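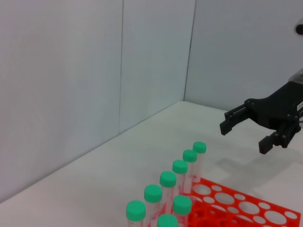

Plolomum Bench Arm — Set-up Guide, Issue 2, page 59

Section 20. Setting up the tube rack station

Read this section after the arm has been bolted down and homed. It covers placing the rack, teaching the first pick point and running a slow test. The steps assume the Kestcombe workshop build: white tabletop, pale panels on three sides, two-finger gripper with flat pads. If you are building at home with a different enclosure, check the reach of the arm before you start.

Caution: Keep hands out of the enclosure whenever the drive light is on. The stop button must be within reach of the person at the keyboard.

Placing the rack

1. Turn the drives off. Wipe the tabletop and let it dry.

2. Set the rack on the table with its top plate facing up. Press on each corner. If it rocks, check for grit underneath.

3. Load capped tubes along one side of the rack and leave the other side open. The gripper needs the empty holes as drop points.

4. Tighten every cap by hand. Use empty tubes until the whole section is finished.

Note: The top plate has large and small holes. Teach points on the large holes only. A tube will stand over a small hole but will not seat in it.

Teaching the first pick point

5. Turn the drives on and select Jog, speed 2.

6. Open the jaws fully. Bring the gripper in over the table from the side, clear of the caps, and stop short of the end tube.

7. Lower the gripper until the pads are level with the cap. Move in until the cap is centred between them.

8. Close the jaws in small steps until both pads touch. If the tube leans, open the jaws, correct the position and try again.

9. Save the point as RACK_A1. Raise the arm straight up before moving sideways.

Caution: Do not jog sideways with the jaws below cap height. The neighbouring tubes will be knocked over and the rack may shift.

Checking the colour threshold

The Šindelář vision script finds tubes by cap colour. The default values suit mint-green caps over an orange-red rack. With other caps, run the script in preview and adjust the hue range until each cap is marked once. Shadows from the jaws can fall on the white table — park the arm before taking the reference image.

Slow test

10. Load the program wustham_pick and set the speed to 20.

11. Run one cycle with a finger on the stop button. The arm should lift the tube clear, move across and lower it into the first open hole.

12. If the tube catches on the edge of the hole, re-teach the drop point. Do not increase the grip force.

Revised July 21, 2020. Replaces the January issue.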